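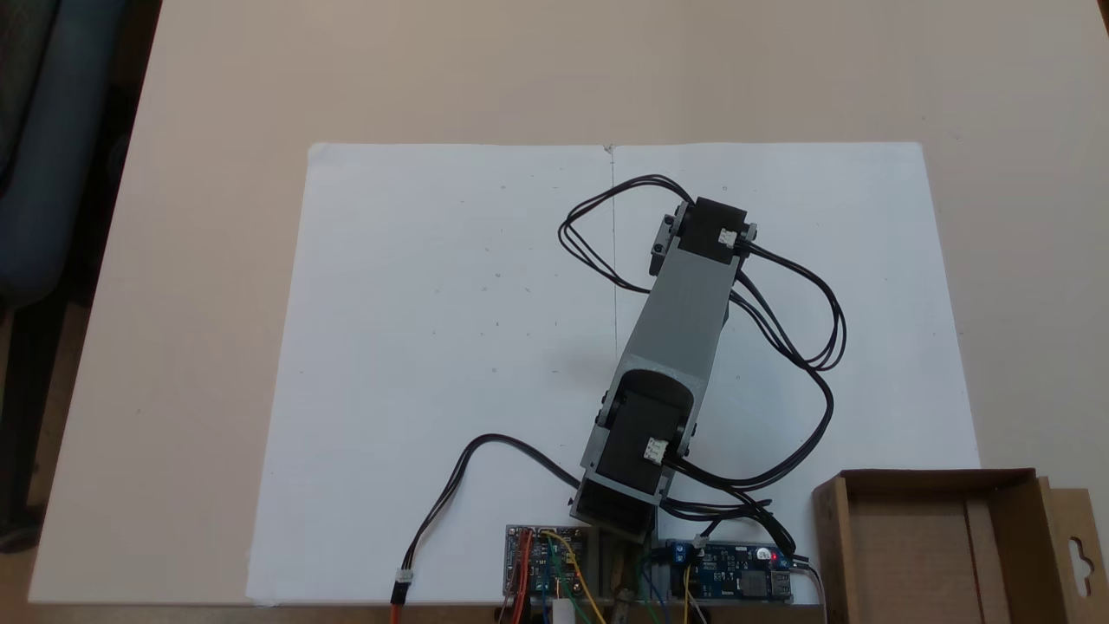

I have been buying paper off the big roll again. The man at Quinlan's art supply shop no longer asks what I'm painting. I have never painted anything. I put it on tables.

This started when we moved into the apartment and inherited a beige table from Rekha Garg, who was leaving for a smaller place and a better climate. It is a perfectly good table. It is also the exact color of every small thing I have ever dropped on it, and for the first month I lost screws, a contact lens and most of an almond cookie to its surface. I tried a tablecloth. Screws love a tablecloth – they go into the weave and live there.

White paper fixed it. You tear off a sheet larger than you think you need, flatten the curl with your forearm, and suddenly everything on the table has an outline. Black cables look like black cables. A stray bit of orange wire can be spotted from the kitchen doorway, which is where I usually am when I remember it.

There is the matter of writing on it. I meant to keep the paper clean, and lasted 15 minutes with the first sheet. By the end of that week it held a phone number, two grocery lists and the word "Fostela" underlined three times. I still don't know what Fostela is. Shivam thinks it's a cheese. I saved the corner in a drawer in case somebody calls.

Ayten, who has to eat at this table, has made two rules. The paper comes up before dinner, and the cables come up with it, in that order if I'm feeling reckless. I did once try folding the whole thing into a parcel, contents included, and putting it on top of the refrigerator. We ate very well and I spent the next evening unpicking the parcel with a butter knife.

I've got enough on the roll to last until October, or until I decide to wrap a present, whichever disaster arrives first. Rekha called last night to ask how the table was holding up. I told her I hadn't seen it in weeks.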